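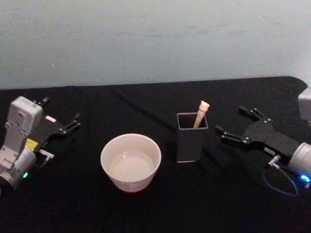 Mirjam Boersma remembers that in her first year at the housing office she did not know she was allowed to say no to a customer. She thought a good service worker must agree with everything, and she went home tired every evening because of promises that she could not keep.

Chapter 6
Saying No and Keeping the Customer

Her memory is a good place to start this chapter. In Chapter 5 we studied the request: how it arrives, how we write it down, and who in the organization should receive it. Now we come to the answer, and in particular to the answer that the customer does not want to hear.

Most students believe that a refusal is one moment. The clerk says no, the customer is angry or not angry, and then it is over. In this book we treat the refusal as a process with two stages. The first stage is the decision, and it belongs to the rules of the organization. The second stage is the message, and it belongs to you. You can seldom change the first. The second is your daily work, and it is the subject of the pages that follow.

Consider the case of Lundis, a mid-sized furniture store with its own delivery service. In April the store received 2,708 requests to change a delivery date. Almost all of them came by telephone. In 46 cases the new date was not possible, and the customer had to be told so. When the manager, Boonsong Wannasri, later read the notes of these calls, he found that the angry customers had not waited longer than the calm ones. What was different was the order of the sentences. In the angry calls, the clerk had explained the rule first and given the answer at the end — sometimes after several minutes. In the calm calls the answer came early, and the explanation was short. 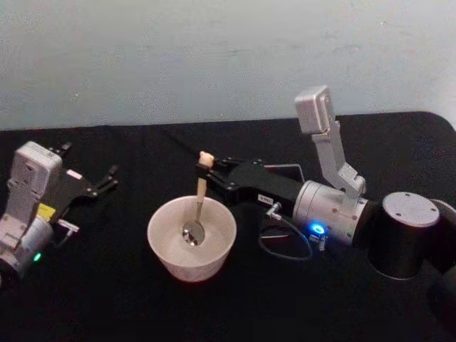 Figure 6.1 A white bowl on a table covered with black cloth.

We will return to the Lundis case in Section 6.3, where you will find parts of the call notes. Please read them aloud with a partner if you can. A sentence which looks polite on paper may sound cold when it is spoken, and this is difficult to notice with the eyes only.

A second case, Vutelier, concerns a small hotel where refusals are mostly given in writing. There the problem is almost the opposite. The letters are so careful that guests write back to ask whether the answer was yes or no. Section 6.4 compares three versions of the same letter and asks you to improve the weakest one.

Key terms in this chapter
refusal, early answer, softening phrase, alternative offer, follow-up contact

Before you read
Think of the last time a shop or an office refused something you asked for. Write down the words that were used, as exactly as you can remember them. Keep your notes, as you will need them for the exercise at the end of Section 6.2.

6.1 Why we delay the answer

The delay has a simple cause: the clerk wants to be kind. To say no in the first sentence feels rude, so we put other sentences before it, and each of them gives the customer a little more hope.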